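Über uns

Ordnung fängt bei uns mit einem Stück Stoff an. Wir sind Piltell, eine kleine Schule fürs Falten, Sortieren und Verstauen, und wir freuen uns über jeden, der mit einem Korb voller Wäsche zur Tür hereinkommt. Gegründet haben uns Sigrun Viklund und Holger Fagerlund, damals noch mit einem Küchentisch in Brokdale und einem Stapel Kopfkissenbezüge, den Sigruns Tante loswerden wollte. Inzwischen haben wir eigene Räume am Woluddale, mit hohen Fenstern, neun langen Tischen und sehr vielen Regalbrettern.

Was wir machen? Kurse, vor allem. Im Grundkurs geht es um Hemden, T-Shirts, Handtücher und das berüchtigte Spannbettlaken (ja, das lässt sich falten, und zwar richtig schön!). Wer weitermachen möchte, lernt im Aufbaukurs, wie man einen ganzen Schrank neu denkt, Winterwolle einlagert oder einen Koffer so packt, dass am Zielort noch etwas glatt ist. Im letzten Jahr hatten wir 376 Teilnehmerinnen und Teilnehmer, die jüngste war acht und faltete ihre Socken am Ende ordentlicher als Holger.

Am liebsten arbeiten wir mit ganz gewöhnlichen Sachen. Schwarze Baumwolle zum Beispiel ist ein wunderbarer Lehrer – man sieht jeden Fussel, aber kaum eine Kante, und muss sich deshalb auf die Finger verlassen. Jannik Kettler, der unsere Abendkurse leitet, könnte darüber stundenlang reden und tut es gelegentlich auch.
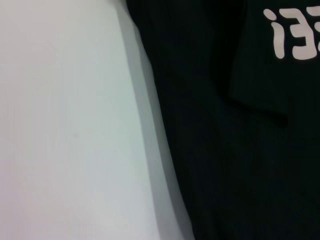
Schwarzer Stoff aus der Nähe, mit leichten Falten.

Im Oktober 2020 ist unser Stofflager dazugekommen. Dort liegen 855 Übungsstücke, vom Taschentuch bis zur Tischdecke, sortiert nach Material und Größe. Wenche Holmgren hat das System dafür entworfen und hütet es streng: Leinen links, Strick unten, Dunkles immer für sich. Wer im Kurs ein Teil ausleiht, trägt es in die Liste am Eingang ein und legt es gefaltet zurück. Die meisten Stücke haben wir geschenkt bekommen, und wir nehmen weiterhin gern an, was sauber und noch heil ist.

Für Betriebe kommen wir auch ins Haus. Britt-Marie Myklebust hat lange in der Hotelwäscherei Rønning gearbeitet und kennt die Sorgen, wenn es schnell gehen muss und trotzdem gut aussehen soll. Sie schaut sich die Wege und die Arbeitshöhen an und probiert mit dem Team so lange herum, bis alle zufrieden sind. Das macht ihr einen Riesenspaß, und man merkt es!

Ein Grundkurs umfasst vier Abende und kostet 89 Euro, Material inklusive. Neue Kurse beginnen jeweils im April und im Herbst. Kommt gern vorher vorbei und schaut uns beim Falten zu, der Kaffee steht hinten neben den Handtüchern.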